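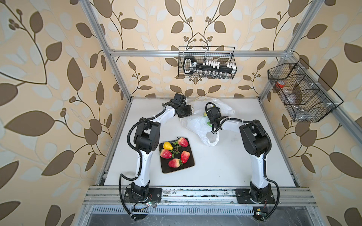
El polietileno es el plástico más fabricado del mundo y también el que más aparece en los residuos domésticos. Se obtiene por polimerización del etileno, y según las condiciones de reacción las cadenas salen más o menos ramificadas. De esa ramificación dependen la densidad, la rigidez y el aspecto del material. Una bolsa blanca como la de la fotografía, arrugada sobre la mesa, sirve para repasar lo primero que se mira en una lámina fina: se pliega con facilidad en cualquier dirección y no tiene forma propia. A simple vista no se puede saber de qué polietileno está hecha una bolsa, ni siquiera si es polietileno. Para eso están los ensayos de la práctica.

Tema 8. Materiales de envase: láminas y bolsas

8.1 Tipos de polietileno

Baja densidad (PEBD). Cadenas muy ramificadas, que se empaquetan mal. Densidad entre 0,91 y 0,93 g/cm³. Blando, flexible, bastante transparente en lámina delgada. Cuando se estira cede mucho antes de romperse. Código de reciclado 4.

Alta densidad (PEAD). Cadenas casi lineales, mayor cristalinidad. Densidad entre 0,94 y 0,97 g/cm³. Más rígido y más opaco. En lámina fina cruje al arrugarla. Código de reciclado 2.

Lineal de baja densidad (PELBD). Ramas cortas y regulares, obtenidas al copolimerizar etileno con otra olefina (buteno, hexeno u octeno). Densidad parecida a la del PEBD pero con mejor resistencia a la perforación. Se usa mucho en film estirable y suele mezclarse con PEBD.

Los tres flotan en agua. El PET y el PVC se hunden. El polipropileno también flota, de modo que la prueba del agua separa grupos y no identifica un material concreto.

8.2 Fabricación de la lámina

La mayor parte de las bolsas se hace por extrusión-soplado. La granza entra por la tolva, un husillo la empuja y la funde, y el material sale por una boquilla anular en forma de tubo. Se inyecta aire dentro del tubo, que se hincha y forma una burbuja vertical. Un anillo de aire enfría la burbuja por fuera. Arriba, unos rodillos la aplastan y la lámina doble pasa a la bobinadora.

Dos relaciones que hay que saber manejar:

Relación de soplado: diámetro de la burbuja dividido entre diámetro de la boquilla.
Relación de estirado: velocidad de los rodillos dividida entre velocidad de salida del fundido.

Si la segunda es mucho mayor que la primera, las cadenas se orientan en la dirección de máquina y la bolsa se rasga con facilidad en ese sentido. Es un defecto habitual en bolsas muy finas.

El color blanco se consigue con dióxido de titanio, que se añade como concentrado junto con la granza.

8.3 Espesor y gramaje

El espesor se expresa en micras. El gramaje es la masa por unidad de superficie y se calcula multiplicando espesor por densidad.

Ejercicio resuelto. Una lámina de PEAD tiene 20 micras de espesor y densidad 0,95 g/cm³. En un metro cuadrado hay 20 cm³ de material, así que la masa es 19 g. Gramaje: 19 g/m².

Ejercicio propuesto. Repetir el cálculo para PEBD de 0,92 g/cm³ y el mismo espesor. Comentar si la diferencia se apreciaría con la balanza del laboratorio.

8.4 Práctica

Material: muestras de las láminas Neltora y Jatoi (están en el armario, caja 1212), tijeras, regla, micrómetro, balanza, vaso con agua y unas gotas de detergente.

Cortar tiras iguales de cada muestra, unas en la dirección de máquina y otras en la transversal. Marcarlas antes de mezclarlas.
Medir el espesor en varios puntos de cada tira y anotar la media.
Pesar y calcular el gramaje.
Estirar despacio con las manos y anotar si la tira se alarga, se blanquea o se rasga.
Sumergir un trozo pequeño y quitarle las burbujas de aire con el dedo. Sin este paso el resultado no vale.

El informe se entrega en la sesión siguiente. Debe incluir la tabla de datos, los cálculos y una propuesta razonada de material para cada muestra. No se admiten tablas sin unidades.

Para el examen de enero entran los apartados 8.1 a 8.3 completos. Del 8.4 puede caer la interpretación de una tabla de resultados.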